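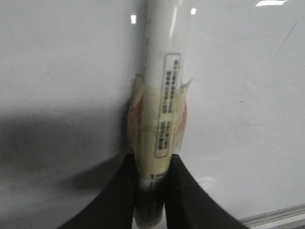 Fig. 1. Small print running lengthwise on a white tube.

Print in Daily Use, Unit 4: Size, Spacing and Surface

These notes go with the second half of the unit. Read them before the seminar and bring the worksheet. The reading list is at the end.

4.1 What we mean by legible

Two words get mixed up in student essays every year, so please keep them apart. Legibility is how easily one letter can be told from another. Readability is how easily a stretch of text can be read and followed. A notice can be set in very clear letters and still be hard work if the lines are too long or the sentences are badly made.

Legibility depends first on the letters themselves. The most useful measure is the x-height, the height of a lower-case x without the parts that rise or hang. Two typefaces at the same point size can look quite different in size, since the point size describes the body the letter sits on and the x-height can take up more or less of it. When you compare samples, measure the x-height with a ruler and write it down in millimetres. Do not rely on the point size printed in a specimen book.

The second thing is stroke. Very thin strokes break up when ink is short or the surface is rough. Very thick ones close the gaps inside a, e and s. Most trouble at small sizes comes from these inner spaces (the counters) filling in.

4.2 Distance

Print is read from somewhere, and a size means little until you say from where. What reaches the eye is an angle. If you double the distance you must double the height of the letter to keep the angle the same.

Worked case. A door sign has an x-height of 5 mm and is comfortable at 1,000 mm. Moved across a corridor so that it is read from 2 metres, it needs an x-height of 10 mm. The arithmetic is that simple. Light, age and the angle of the reader's head are not, and we come back to them in Unit 6.
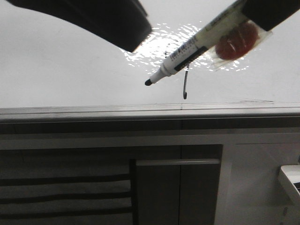
Allasmont, April 6, 2021

Notes on the corridor exercise. Each pair took the same 135-word notice, set three ways, and read it aloud from the tape line. The three settings were: close lines, normal lines, and normal lines with the letters spaced out slightly. The paper and the lamp were the same throughout.

Results were uneven. Close lines slowed nearly everyone, mainly at the return to the left margin, where readers went back to a line they had already read. The spaced letters helped in capitals and did very little in lower case. Toàn Bạch and Ánh Lý got the opposite result on the capitals, and their sheet is kept in the folder with the rest. Do not throw away a result because it disagrees with the others – write down the conditions and leave it in.

4.3 Surface and contrast

Black on white gives the strongest contrast, but contrast is not fixed by ink and ground alone. A glossy surface throws light back at the reader, and a patch of glare can remove a whole word. A curved surface takes the ends of a line round out of view, so type across the curve has to be short. Type set along the length avoids that, at the cost of making people turn the object or their head.

Think about who will do the turning. A person with stiff hands may find it easier to put the thing down and go without the information. 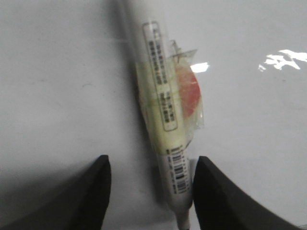
Fenna Goossens: I would question that last point. My mother turns everything round to read it, and what stops her is the grey ink. Should contrast come before direction in the list?

It is a fair question and the order in 4.3 is not a ranking. For the worksheet, treat contrast and direction separately and say which one you changed. If you change both at once you will not know which made the difference.

4.4 Line length

For continuous reading, lines of 50 to 75 characters are a common guide. Narrow columns need shorter words or more hyphens. The Firnley timetable in your pack has a column so narrow that "Siltatstead" is broken in two places. Try resetting it by hand before you look at the second version.
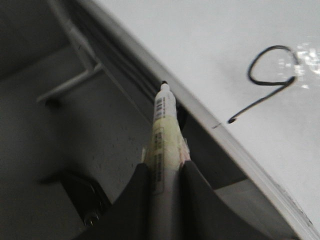 4.5 Worksheet

Choose a printed notice of no more than 200 words. Measure the x-height, the line spacing and the longest line. State the reading distance. Reset the notice once, changing a single thing, and test both versions on the same two readers, swapping the order for the second reader.

Hand in both versions with your measurements to Siwan Wogan, room 626. Work left over from December can go in the same tray if your name is on it.

Reading

Uyên Hà, Letters at a Distance, chapters 2 and 3
Vương packet, sheets 1 to 6 (bring sheet 4 to the seminar)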